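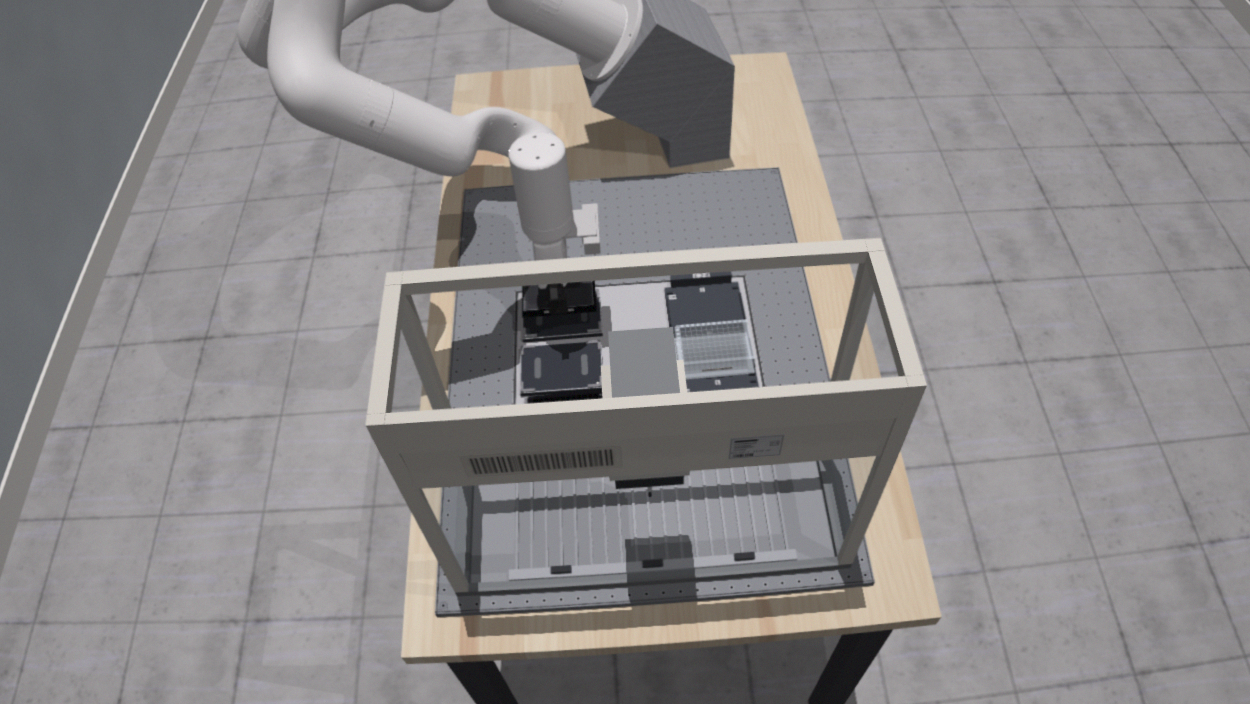
Home News Members Repairs Library Contact

Search this newsletter Go

Filed under: Workshop notes, Spring jobs

Looking after wooden tables and worktops

The shared benches at Prirnent get more wear between November and February than in the rest of the year put together. The heating is on, the windows stay shut and people come in with wet coats and hot drinks. By the time the clocks change, most of the tops need some attention. The Adeck room will be closed for bench work for 6 days in March, and the Balogh room will stay open as normal during that time.

Several members have asked how we treat the tops and whether the same method would do for a kitchen table at home. It will, as long as you know what finish you have. The notes below cover oiled tops first and then varnished ones.

Finding out what finish you have

Put a few drops of water on a clean part of the surface and leave them for ten minutes. On a varnished top they will sit in beads and wipe off without leaving a mark. On an oiled top in good order they will also bead, but the wood may look a little darker when you wipe it. If the water soaks straight in, the oil has worn away and the top is due for another coat.

If you are still not sure, try a small amount of fine sandpaper underneath, where it will not be seen. Varnish comes away as a white powder. Oil tends to clog the paper.

Cleaning before you start

Wipe the top down with warm water and a small squirt of washing-up liquid, then go over it again with plain water and dry it with a towel. Leave it overnight. Old polish is the thing that causes most trouble, particularly the spray sort with silicone in it. A cloth with white spirit will lift most of it, though you may need two or three goes. Keep the windows open while you do this.

Sticky tape residue comes off with the same cloth. Don't scrape it with a blade - we had to sand out several long scratches last year, and on a thin veneer there is not enough wood to do that.

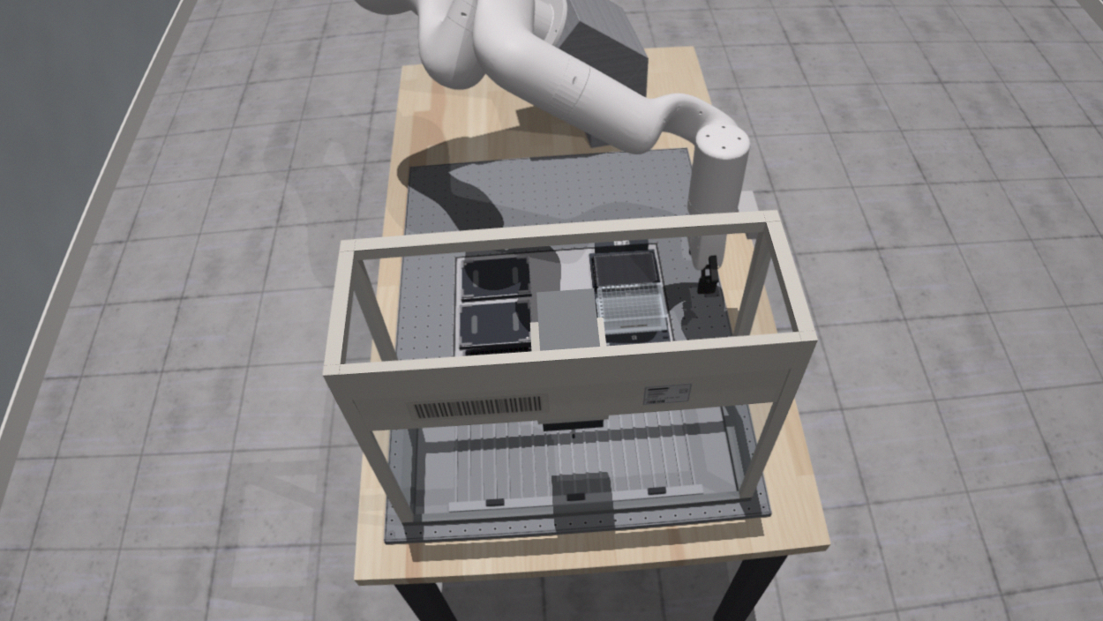

Sanding and oiling

Use 120 grit to take out rings and light scratches, then 180 to finish. Go with the grain the whole way. Sand the full top even if only one patch looks bad, or the patch will show as a pale area once the oil goes on. Vacuum the dust and then wipe with a barely damp cloth.

Put the first coat of oil on thinly with a lint-free rag. Leave it for 30 minutes and wipe off everything that has not soaked in. This is the step people skip, and it leaves a tacky surface that picks up dust for weeks. Let it dry overnight, rub it lightly with a fine pad and put on a second coat in the same way. Two coats are enough for a desk. A kitchen table wants three.

Lay used rags out flat outdoors to dry, or soak them in water before they go in the bin. Rags with oil in them can catch fire by themselves if they are left in a heap.

Varnished tops

A varnished top needs less work. If it is only dull, a clean and a thin coat of furniture wax will do. If the varnish has cracked or is lifting, wax won't help and it has to be sanded back to bare wood. You can then varnish it again or change over to oil. We have been changing ours over a few at a time, as an oiled top can be patched without stripping the whole thing.

Tools and costs

Members can borrow sanding blocks and the two small sanders from the Drona store. Bring your own paper and a dust mask. The sanders go out for one night at a time and should be back by 10 am. Please empty the dust bag first.

We spent £57 on oil and pads last spring, and that covered all the benches with half a tin left over. The half tin is on the bottom shelf in the store and can be used for small jobs such as chopping boards, once you have checked the label to see that it is suitable for food.

To book a sander, ring extension 2744 or write your name on the sheet by the store door.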